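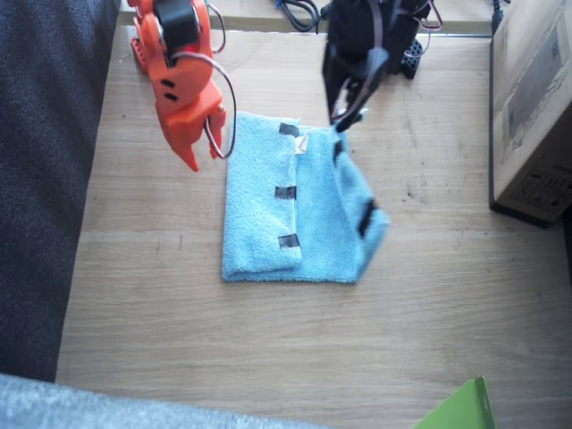
Towel folding

Category: Household textiles | Laundry and linen care
Reading time: 4 min

Towel folding is the practice of reducing a towel to a smaller, flatter shape for storage, transport or display. It is one of the commonest household tasks and one of the most written about, although the quality of the writing is uneven. Claims that a particular fold saves space, lengthens the life of the cloth or keeps the pile soft are repeated widely and seldom tested.

Basic folds

Most methods are variations on two steps. In the first, one side of the towel is brought over towards the middle or the far edge. In the second, the strip or rectangle that results is folded again across its length. A fold into halves needs only the edges to be matched. A fold into thirds, often called the hotel fold, needs the first crease to be placed by eye, and small errors there show up in every later layer.

The name "hotel fold" should be treated with caution. Manuals for hotel staff describe several different folds under that heading, and the version found in most magazines differs from all of them in where the hem ends up. Chrysanthi Vasilakis, in her household manual The Linen Shelf, gives it as an invention of the Hetbridge, a seaside hotel. She cites no source, and the hotel's surviving laundry books record numbers of towels and nothing of how they were folded.

Rolling is usually listed as a separate method. Its supporters say that it takes up less room. A rolled towel contains the same amount of cloth as a folded one, and round shapes leave gaps on a square shelf, so the saving probably depends on the shelf.

Microfibre towels

Microfibre cloth behaves differently from cotton terry. It is lighter for its size and tends to cling to itself, which helps a fold stay put but makes it harder to slide one layer over another without dragging the lower one out of line. Creases are soft and spring up slightly. A flap laid over along one side forms a thick band with a rounded edge, and pressing it by hand flattens it only for a while.
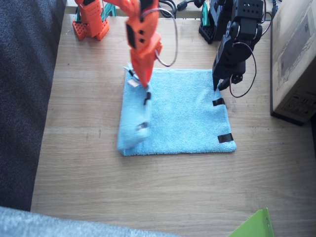
The usual advice is to work on a hard, flat surface such as a table, to spread the towel fully before the first fold, and to hold it near the corners. The last point has some sense behind it. Cloth lifted from the middle of an edge sags on both sides, and the corners arrive late and crooked. Advice to shake the towel hard beforehand "to open the fibres" is common on product pages and rests on very little.

Care labels are a minor source of disagreement. Some writers insist that the label must be tucked inside. Others use it as a guide to which edge is which, useful on a square towel where all four sides look alike.

Marking the cloth

Strips of tape or lines of stitching are sometimes put on a towel to show where the folds should fall or to make its edges easier to find. Black tape on a pale cloth is easily seen. The practice has been recommended for teaching children, on the authority of a pamphlet by Evdokia Tzanetos that reported faster learning in a class at Dekstead. The pamphlet does not say how speed was measured, and there was no second class to compare with. Tape also leaves glue in the pile if it stays on too long.

Claims about wear

It is often stated that a towel folded along the same line will wear through there. The best-known figure comes from Lazaridis, a linen supplier, whose catalogue promised that its towels would survive 1,000 folds. No method was given. A later trial by the Midel laundry followed 435 towels and found damage mostly at the hems, which the laundry put down to washing and drying. Neither document distinguishes between cotton and synthetic cloth, and both came from businesses with towels to sell or wash.

For home use the question is likely to be academic. A towel washed once a week and folded twice each time would need more than nine years to reach the Lazaridis figure, by which time most have become floor cloths.

See also: Bed linen, Ironing, Airing cupboard, Terry cloth

Tags: towels, folding, microfibre, laundry
3,684 views | 3 comments | Share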